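Search this site Search Enter keyword

Vorkley's crockery library opens its doors for the winter

Last updated: October 2025
Reading time: 2 minutes

If you have ever tried to feed a crowd with four plates and a saucepan lid, cheer up! Vorkley now has a crockery library, and anyone in the village or out at Griveck can borrow from it for a party, a wake, a christening tea or a big Sunday lunch.

The idea came out of the May street supper, when the paper plates went soggy before the pudding did and the bins in Kofler Lane were full by teatime. Regula Oberholzer put a note through every door asking for spare plates, mugs and bowls, and the boxes started arriving the next morning. There are now 2000 pieces on the shelves at Walladwood, the old seed store behind the chapel, and what a cheerful muddle they make – hardly anything matches, and the tables look all the better for it.

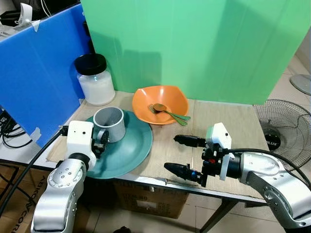
How much does it cost to borrow a set?

A set for up to 60 guests is free for village groups, and private parties pay a £6 washing fee when they collect.

Bookings are made at the Walladwood counter or by leaving a slip in the green box on the door. Sets go out for three nights, which gives you time to lay up, eat, wash and get everything back without a mad dash. Breakages happen, so please just own up and drop in a replacement if you can. It doesn't have to be the same colour, or even close.

The first big test was the harvest lunch, with 90 people sitting down in the school hall and second helpings for most of them. "I kept walking round looking at the tables," said Regula. "Everybody had found the plate they used to have at their gran's."

Bowls are the thing most people ask for, what with soup season coming, and they do all sorts of jobs once the food is served.

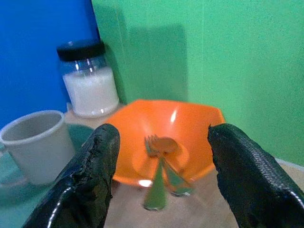 An orange bowl put to use for the cutlery.

More serving dishes would be very welcome, and so would big jugs and a decent ladle or two. Teaspoons too, please – they vanish here just as they do at home! Gifts can be left at Walladwood any morning, wrapped in newspaper, with chipped things kept back for the mosaic class.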